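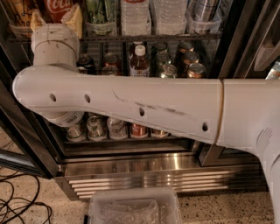

Decha Inthanon asked whether a college that lets people pay in parts is simply storing up bad debt for the summer, and I said I would start with that question the next time I gave this talk. So it goes first now, ahead of the slide with the title on it.

Fees and Funding | Staff Talks
June
Anca Marinescu

Short answer to Decha: some of it, yes. We had 94 students on the instalment plan this year and 81 of them paid every part by the date on the letter. The others paid late, or are still paying, or left. I'll come back to those. Say the two numbers slowly, people write them down.

Slide: Title

Paying by instalments at Grolatov College. I work in the fees office. I don't set the fees and I can't change them, so if anyone has come to argue about the level, the person to write to is the finance director. What I can talk about is how the money is asked for and when.

Slide: How it used to work

Until last year an international student paid the whole year before enrolment. No payment, no place on the register. Home students could already spread the cost. The reason given was visas: if a student stopped paying halfway through, the college would have to withdraw them and report it, and it was thought kinder to get everything settled at the start.

In practice we had people arriving with most of the money and a relative sending the rest. They sat in the corridor outside our office in enrolment week while we checked the bank. Some missed induction because of it. Some missed the first fortnight of teaching, and their tutors told us it took them until half term to catch up.

(Pause here. Somebody from admissions usually wants to add something.)

Slide: What changed

A deposit of £999, paid before we issue the paperwork. Then the balance in 4 equal parts, the first at enrolment and the last after Easter. No interest and no admin charge. The student picks the plan on the offer form and can move to paying in full at any point. They can't move the other way once the year has started.

People ask why 999 and not a round thousand. It was the figure in the paper that went to the governors and it was never altered. I have nothing more to offer on that.

Slide: Who can use it

Any international student on a course lasting a full academic year. That covers the foundation year, the diplomas and the long English course. It does not cover summer English or the short evening courses, where the fee is small and the teaching is over before a second payment would fall due.

Students with a sponsor are not on the plan. The sponsor gets an invoice in the usual way.

Students with a Lirer bursary can use it. The bursary comes off the balance first and what is left is divided up. We got this wrong in the autumn. We divided the full balance and took the bursary off the last part, so students paid too much early on and nothing at the end. The total was right but it was not much use to someone trying to cover rent in October. It was put right by hand before Christmas. If you advise a bursary student, please look at their letter with them and check that every part is the same amount.

Slide: The letter

Show old letter, then new letter.

The old one ran to two sides and the payment dates were in the second paragraph on the back. The new one has the dates and amounts in a table at the top, then how to pay, then who to ring. Everything about what happens if you don't pay is still in there, further down, because it has to be. We took out the phrase "failure to remit". A tutor on the English course went through it for us and marked the words her students would have to look up. There were a lot of them.

Slide: Condenance

This is the payment system. Most of you will only see the screen that says whether a student is up to date. Green is paid. Amber means a payment is due or has been sent and has not reached us. Red is overdue.

Please do not read amber as a problem. Transfers from abroad can sit at amber for days. In the first term a student was told by a member of staff that she couldn't go on a trip because she was amber. She had paid. She brought the receipt to us and she was upset, and she was entitled to be.

Red does not mean a student should be kept out of class either. Only the fees office can ask for that, in writing, and we haven't asked for it this year.

Slide: When a payment is late

The order we do things in:

Reminder by email the day after the date.
Phone call or text the following week.
Meeting with the student, with someone from student support if they want it.
New dates agreed and written down.

Most late payers were dealt with at the phone call. The usual causes were a daily limit on a card, a bank at home wanting another form, or the exchange rate having moved so that the sum sent was a bit short. A handful were in real difficulty. A parent had lost work, or somebody was ill. For those we agreed new dates, and in nearly every case the new dates were kept.

Where a student left owing money, we had usually not spoken to them before the second missed payment. That is our failing as much as theirs, and next year the call is going to be made sooner.

Slide: What Oprea does

Oprea runs something similar with monthly payments. Smaller sums, more of them. Their students like it. Their office says the chasing never stops, because there is always a date just gone. We looked at it and stayed with termly dates, partly as we are a small team. If we had more staff I would want to look again. I am not going to pretend our way is the better one for a student who is paid monthly or whose family is.

Slide: Next year

Same deposit, same number of parts. The third date moves back a week so that it no longer lands during the Lunar New Year holiday, when several banks our families use are closed. Students asked for that and it cost us nothing to do.

The office will open on the Saturday of enrolment weekend, mornings only.

The offer form will have a line asking who is actually making the payment, the student or someone else, and what language that person would like the letter in. We can't do every language. We will do the ones we can.

Slide: Questions

Likely ones, so I have something ready.

Can a student with an overdue balance get their results? They can see their marks. The certificate is held until the balance is cleared or new dates have been agreed.

Can an agent pay for the student? Yes, but the receipt goes to the student, and refunds go back to the account the money came from.

Does asking for the plan affect an offer? No. Admissions don't see it when they make the decision.

Is it going to be offered to students who start in January? Not decided. Take names and email them when it is.

Leave the contact slide up while people are getting their coats.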